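Sorting Small Parts Before the July Move

By Nneka Edet
28 March 2019
6 shares | 13 comments

The Lokholm store room closes in July, and everything in the small-parts cabinets has to be listed before it goes to Pakbridge. The current register holds 939 entries. Many were made by different people using different naming rules, so the same item can appear under two or three headings.

From this month, entries follow a single format: noun first, then material, then color, then size in millimeters. "Clip, plastic, pink" is acceptable. "Pink thing from drawer 19" is not. If the material is uncertain, leave the field blank and Uchenna Jibrin will check it later. Do not guess. A blank field is easy to find in a search and a wrong one is very hard to find.

Mixed lots are the slow part. An item with no obvious relation to its neighbors still gets its own line, and natural items such as nuts, shells and seeds go under N with the species if known.

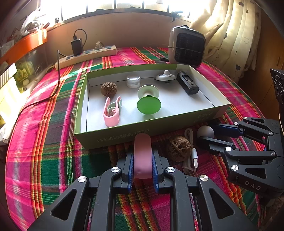
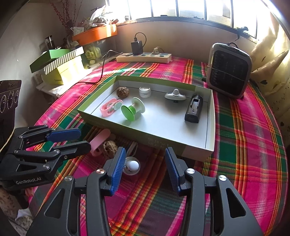

Mixed lots keep one lot number across all their lines. Write the number on the tag in pencil, then add a suffix letter for each item, starting at A. Suffixes are not reused when an item is withdrawn. Lots with more than 26 items are split, and the second lot number is noted in the remarks column of the first.

Measure the longest dimension only. Calipers are in the top drawer at Griltbridge and should be returned there at the end of each session. Round to the nearest whole millimeter. Anything under 6 mm goes in a bag before it is tagged.

Duplicates found in the old register should be marked D and left in place. Halima Haruna will merge them in one pass after the count closes, and partial merges done earlier will cause the totals to disagree.

Cabinets 1 to 13 are finished. Cabinets 14 to 19 are open, and Somtochukwu Usman has the sign-up sheet. Blank tags can be collected from the Griltbridge desk.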